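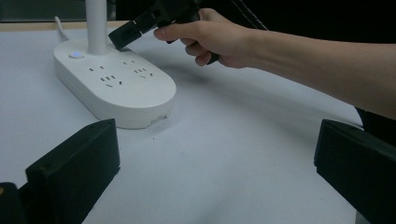

*Multiprise blanche, voyant bleu allumé.*

# Cuire une épaule de porc au barbecue avec la méthode du serpent

La méthode du serpent consiste à disposer les briquettes en arc de cercle le long de la paroi de la cuve et à n'en allumer qu'une extrémité. Le feu avance d'une briquette à l'autre pendant des heures. Je l'utilise dans un barbecue boule ordinaire, sans ventilateur ni régulateur. La recette d'assaisonnement vient de Siriporn Siriwan, qui tenait le stand Thongsuk à la fête de Plududbridge et qui cuit son porc de cette façon depuis bien plus longtemps que moi.

## Matériel

- un barbecue boule avec couvercle et deux aérations réglables, une en bas, une en haut
- des briquettes de forme régulière (j'emploie les Curkora, mais toute briquette compacte convient)
- une petite cheminée d'allumage
- une barquette en aluminium
- un thermomètre à sonde avec deux entrées, une pour la grille et une pour la viande (le mien est un Ceveo)
- de longues pinces et des gants épais
- quatre ou cinq morceaux de bois de fumage, pommier ou hêtre

Évitez le charbon en morceaux pour ce montage. Les morceaux sont trop inégaux : le feu s'arrête dans les vides ou saute plusieurs rangs d'un coup.

## Ingrédients

- une épaule de porc désossée, avec sa couche de gras
- 21 g de sel fin
- deux cuillères à soupe de sucre roux
- une cuillère à soupe de poivre noir concassé
- une cuillère à soupe de graines de coriandre pilées
- une cuillère à café d'ail en poudre
- 300 ml de jus de pomme
- un peu de moutarde douce

## La veille

Parez l'épaule. Laissez une fine épaisseur de gras sur le dessus et retirez les parties dures, qui ne fondront pas. Badigeonnez toute la surface de moutarde. Le goût disparaît à la cuisson, elle sert seulement à faire tenir les épices.

Mélangez le sel, le sucre, le poivre, la coriandre et l'ail, puis frottez la viande de tous les côtés. Posez-la sur une grille au-dessus d'un plat et laissez-la au réfrigérateur sans la couvrir. Sortez-la au moment d'allumer, pas avant.

## Monter le serpent

1. Videz les cendres de la cuve. Une aération inférieure à moitié bouchée suffit à gâcher toute la cuisson.
2. Posez deux rangées de briquettes côte à côte contre la paroi, légèrement inclinées, chacune appuyée sur la précédente. Arrêtez-vous aux trois quarts du tour.
3. Ajoutez une deuxième couche par-dessus, de la même façon. On obtient deux briquettes en largeur et deux en hauteur sur toute la longueur.
4. Répartissez le bois sur la première moitié de l'arc. Passé ce stade, la croûte est formée et la fumée n'apporte plus grand-chose.
5. Placez la barquette au centre et versez-y 600 ml d'eau chaude. L'eau froide retarde la montée en température.

Les deux extrémités du serpent ne doivent pas se toucher. Gardez entre elles un espace d'au moins une main, sinon le feu part dans les deux sens.

## Allumage

Mettez huit briquettes dans la cheminée et attendez qu'elles soient couvertes de cendre grise. Déposez-les avec les pinces sur une seule extrémité du serpent, bien au contact des autres. N'employez pas d'allume-feu liquide, l'odeur reste dans la viande.

Remettez la grille, fermez le couvercle et ouvrez complètement les deux aérations. Quand la sonde de grille indique 100 °C, fermez l'aération du bas aux deux tiers. Celle du haut reste ouverte à moitié. Visez une température comprise entre 110 et 125 °C, et attendez qu'elle soit stable avant de mettre la viande.

La première fumée est épaisse et blanche. Laissez-la passer. Celle qu'on recherche est fine, presque transparente.

## Cuisson

Posez l'épaule au centre, au-dessus de la barquette, le gras vers le haut. Piquez la sonde dans la partie la plus épaisse. Tournez le couvercle pour que l'aération supérieure se trouve à l'opposé des braises : la fumée traverse ainsi toute la cuve.

Ne touchez à rien pendant les trois premières heures. Chaque ouverture du couvercle fait entrer de l'air, la température chute puis remonte trop haut. Ensuite, vaporisez un peu de jus de pomme toutes les heures, rapidement, et vérifiez le niveau d'eau dans la barquette.

Vers 70 °C à cœur, la température de la viande cesse de monter. Le palier peut durer plusieurs heures. Deux possibilités :

- **Attendre.** La croûte sera plus épaisse et plus sombre.
- **Emballer.** Enveloppez la viande dans deux épaisseurs de papier boucher avec un filet de jus de pomme. On gagne du temps, la croûte est plus souple.

J'emballe presque toujours. Ma dernière épaule a demandé 510 minutes entre la pose sur la grille et le retrait, papier compris, par temps doux et sans vent. En plein hiver, comptez davantage et prolongez l'arc de quelques briquettes.

La viande est prête à plus de 93 °C à cœur, quand la sonde entre sans résistance. Si elle accroche encore, continuez, même si le chiffre est bon.

## Repos et effilochage

Laissez l'épaule dans son papier, entourez-la d'un vieux torchon et mettez-la dans une glacière vide, couvercle fermé, pendant une heure au moins. Récupérez le jus du papier et dégraissez-le à la cuillère.

Effilochez à la main ou avec deux fourchettes, en retirant les morceaux de gras restés entiers. Mélangez les bouts de croûte au reste, versez le jus petit à petit et goûtez avant de resaler.

## Problèmes courants

**La température monte au-delà de 135 °C.** Fermez un peu plus l'aération du bas et patientez un quart d'heure avant de corriger à nouveau. Vérifiez aussi que le couvercle est bien posé.

**Le feu s'éteint à mi-parcours.** Il y a le plus souvent un vide entre deux briquettes. Resserrez-les avec les pinces et ajoutez-en deux ou trois déjà allumées à l'endroit de l'arrêt.

**La viande est amère.** Trop de bois, ou une viande posée pendant la fumée blanche. Retirez un ou deux morceaux la fois suivante.

**Il reste des briquettes à la fin.** Fermez toutes les aérations. Une fois froides, elles se réutilisent ; secouez-les pour enlever la cendre et placez-les en fin de serpent, du côté qui brûlera en dernier.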